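Rumeo Button Press Set

README for the student project data, version 2
Last edited 10/11/2022

What this is

Rumeo is the name of our club's arm project. This folder holds the recordings we made for the button task, plus the scripts we used to sort them. The task is small: the arm starts from a rest pose, finds a push button on a table, presses it with the gripper and backs off. We picked it because new members can learn the whole chain on it, from teleoperation to training to a live test, in one term.

The set has 3,694 wrist camera clips. Of these, 133 are marked as failed presses and kept on purpose. The rest are marked as good. Labels were done by hand by Refilwe Coetzee and Bảo Tôn, and where they did not agree, Hường Đoàn made the call.

Who made it

Uyên Ninh: project lead, arm setup, this README
Tươi Tô: wiring, button boxes, power
Refilwe Coetzee: labels, operator training
Bảo Tôn: labels, export scripts
Hường Đoàn: training code, final checks

Recording took place in the Dilladard room, on the long table by the wall. We began in September.

Folder layout

clips/ – one folder per session, named by session number
labels/ – one text file per session, same number
scripts/ – sorting, export and the playback tool
splits/ – train and test lists
notes/ – operator notes, typed up as they were written

The notes are uneven. Some sessions have a full page and some have one line. We did not go back and fill them in from memory.

How a clip is recorded

The operator drives the arm with the hand controller and starts each clip from the rest pose. The button box is moved and turned between clips, by hand, with no fixed pattern. We asked operators not to line it up with the table edge every time, which people tend to do without thinking. Each clip ends when the arm is back above the table or when 15 seconds have passed, whichever is first.

The camera is at the wrist and there is no second view. This means the fingers cover part of the button during contact, so do not count on seeing the whole lens in the last part of an approach. If your model needs a clear view of the button, use the earlier part of the clip.

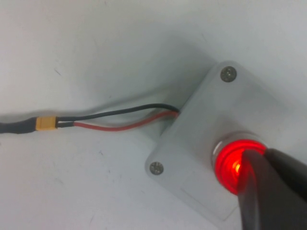
Lighting is the room's ceiling lights. We did not add lamps. The arm throws a soft shadow on the table in many clips, and it moves with the arm. Our first model paid too much attention to that shadow, and it did badly when we tried it at the other end of the room. Adding brightness changes during training helped, but did not fix it fully.

Labels

Each clip gets one label:

good – the operator reached the button, pressed it and backed off
miss – the fingers came down beside the button
slide – the box moved far enough that the press did not finish
other – see the notes file for that session

Miss, slide and other together make up the failed presses. A slow press still counts as good. So does a press that is off center, as long as it went through.

The label comes from the operator's log and the playback together. Do not use the color or brightness of the lens as a success signal. The camera's exposure shifts from clip to clip, and a lit button can wash out near the middle.

Splits

The test list has 900 clips. We split by session, so clips from one session never show up in both lists. If you make your own split, please keep to this. Clips within a session share the same light and the same operator, and a random split will give you a score that looks better than it should.

Known problems

– Gray on white is hard. A pale box on a pale table has very little edge contrast, and our box detector lost it more often than it lost the wires.
– The table has specks and small marks. They are real, so do not filter them out as camera dust.
– Wires were left loose. In a few clips a wire catches on a finger. These are labeled other.
– Session numbers skip in two places. Those sessions were practice and were deleted.

Running the playback tool

Open a terminal in scripts/ and run the play script with a session number. It shows the clips in order with the label in the corner. Press N for the next clip and B to go back. It has only been tested on the club laptops.

Use

Members of the club and students in the Irkska class may use the set for coursework. If you want to pass it on to anyone else, ask Uyên first. Please put the version number in your report – version 1 had labeling errors that are fixed here, and results from the two should not be compared.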